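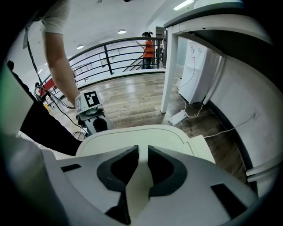
# Learning from Hand-Held Grippers: Notes for Session 8

Reading for this session: the Surnitz method note by Tainá Lacerda and Benjamín Farías, sections 2 to 4. Skip the appendix on lens models unless you enjoy that sort of thing (I do, and I'm happy to talk about it after class).

Last time we ended with teleoperation and its big headache: you need the robot in the room, powered up, with a trained operator, for every single demonstration. Now we get to take the robot out of the loop! A person picks up two grippers, does the task with their own arms, and we record what the grippers see and where they go. The policy is trained on that and only later moved onto a real pair of arms.

## What gets recorded

For each hand we want three streams on a shared clock:

- the wrist view, from a wide-angle camera on the gripper
- the pose of the gripper over time (position and orientation)
- the opening of the fingers

A head view can be added as a fourth. It isn't used by the basic Surnitz policy, but it's a wonderful thing to have when you are labeling, and it's what makes the marker method below possible.

Notice that joint angles are missing from the list. A human elbow has no useful match on a robot arm, so we throw that away and keep only what happens at the tool. All the arm-specific work is pushed to inverse kinematics at run time.

## Where is the gripper?

Most of the reading is spent on this question, and rightly so. There are two common ways to get a pose.

**Visual odometry from the wrist camera.** Cheap and works almost anywhere, but it drifts, and it suffers when the view fills up with something plain, like a blank wall or the side of a box held close.

**Fiducial markers.** Print a square pattern of known size, fix it to the gripper, and find its four corners in another camera. Four corners plus a calibrated lens give you a full pose from a single picture. I still think this is one of the prettiest results in the whole course.

One flat marker goes blind when the hand turns, so the markers go on several faces of a block. If the block has been measured well, any visible face gives the pose of the whole gripper, and two visible faces together give a much steadier answer than either alone.
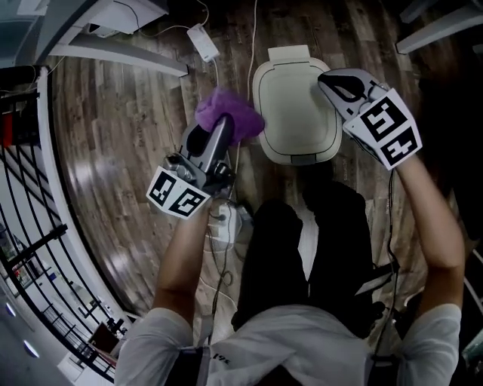

*Head view during a two-handed task: cloth in the left gripper, tray under the finger of the right. Two marker faces show on each gripper.*

Two-handed tasks are where this pays off. What the policy needs most is the pose of one gripper *relative* to the other. If both are seen by the same head camera at the same moment, the camera's own motion cancels:

`T_left_right = inverse(T_cam_left) * T_cam_right`

Work that out on paper once. The head can bob and turn all it likes and the answer stays put - as long as both blocks are in view and the two detections come from the same picture.

## The ablation

Mirela Honorato trained the policy on 606 two-handed demonstrations, then again on a random subset of 300. With relative pose included, the smaller set did nearly as well as the full one. Without it, even the full set gave a policy that handled each hand nicely and timed them badly against each other: one arm would start its part before the other was in place. I love this result, and I'd also like you to be suspicious of it. It's one task family and one room, and the subset was drawn only once.

## Before the lab

Cleiton Medeiros will run the lab on the Sugden recordings. Please come with:

1. the relative pose equation derived, with your frame convention written down
2. a short paragraph on what should happen to a sample when one block is hidden. Drop it? Interpolate? For how long?
3. a guess, before you plot anything, at which axis of the pose will be noisiest for a small marker seen nearly face-on

Number 3 trips people up every February when I teach the short version, so draw the picture and tilt the square a little each way. Bring the drawing too.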